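Tabletop

A tabletop is the flat upper part of a table, and the part most people mean when they say "table." The remainder (legs, rails, stretchers, and the wad of folded cardboard under one foot) exists to keep it off the floor.

Construction

Solid wooden tops are made by edge-gluing boards until the desired width is reached or the clamps run out. Wood swells and shrinks across the grain with the seasons and very little along it, so a top screwed rigidly to its base will sooner or later split, usually in the middle of the first dry winter and within earshot of guests. Makers get around this with slotted screw holes, wooden buttons or figure-eight fasteners, all of which let the top move while the base stays where it was put.

Breadboard ends, narrow boards fixed across the ends of a top to keep it flat, are fastened firmly at the centre and loosely toward the corners. In humid months they are shorter than the table is wide. In dry months they are longer. There is a brief period in spring when they line up, and this is when furniture is photographed for catalogues.

Finishes

Oil finishes are easy to repair and need repairing. Varnish is tougher and flakes at the edges once it has had enough. Shellac gives a handsome colour and dissolves under spilled spirits, an unfortunate property in dining furniture. Wax protects against very little but smells reassuring.

White rings left by cups are caused by moisture trapped in the finish and can sometimes be coaxed out with gentle heat. Household remedies include mayonnaise, toothpaste and cigarette ash. Black rings go deeper, into the wood itself, and are generally hidden under a bowl of fruit.
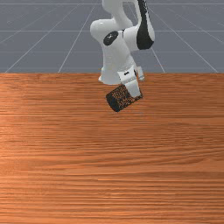
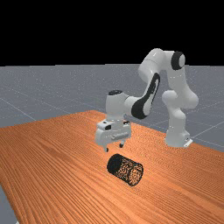 Wooden tabletops, each with a robotic arm above the surface (computer renderings).

Dimensions

The Ververidis tables, a set of proportions still handed around in joinery courses, list 13 standard tops and allow 300 millimetres of clear knee depth under each. The author evidently had short thighs. The Nimus pattern, a later revision, cut the list to six and added a rounded corner, to the relief of anyone with hips or toddlers.

Regional types

The Hedesura top is a long, narrow form with a thick front edge, originally meant for sorting seed and later favoured for sorting mail. The Datura top is nearly square, seats four, and is advertised as seating six.

See also

Bench
Breadboard end
Coaster
Sideboard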